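November, evening

Rain until three. Walked to Tollthorpe and back for the post and paid the 50 I still owed Didier for the firewood. He says the road past the quarry will be closed another 20 days.

Randi called after lunch. She has the Lirkmont job and starts before the holidays. I said I was glad and I am, mostly.
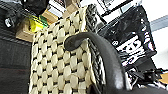 She wants me to take her cat until spring. Told her I'd think about it. Soup again for supper. Read two chapters, then wrote to Noémie about the boiler.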